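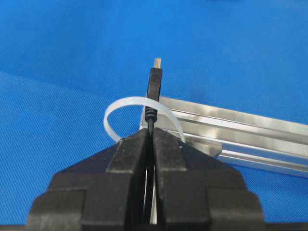
Kane Whitelaw asked whether the Cornier would hold a recording schedule through a network's late lineup change, and the answer is yes, provided guide updates are left on. The recorder follows the program and episode number instead of the clock time. If a show moves from one hour to another on the same channel, the entry moves with it.

Cornier over-the-air TV recorder
Sold by Prukerent

Overview
The Cornier records broadcast television from a rooftop or indoor antenna and plays it back on any TV in the home network. There is no monthly fee for recording. Guide data is included for the life of the unit.

Tuners and storage
Two tuners are fitted. Both can record while a third program, already stored, is being watched. The internal drive holds about 50 hours of high-definition video. An external drive can be added, but it must be formatted by the unit before use, and this erases its contents.

Series recording
Options are new episodes only, all episodes, or a single airing. Reruns are identified from guide data – when a network does not supply an episode number, the unit treats the airing as new and records it. Live programs can be padded by 5 minutes at the end. Padding uses a tuner for its full length and may block a recording that starts on the hour.

Canceled and returning shows
A series entry stays on the list after a show leaves the schedule. It takes no storage and will pick up again if the show returns under the same title. A revival with a new title needs a new entry. Spin-offs are listed separately.

Known limits
Streaming-only shows cannot be recorded. Cable channels are not supported. Recordings cannot be copied to a phone in the current software, dated 17 November 2020.

In the package
Recorder, remote control, power supply, quick start sheet. Antenna not included; the Mudgway indoor model is sold separately.

Returns
Unopened units only. Write to Trudy Goodwin at the Prukerent order desk with the order number.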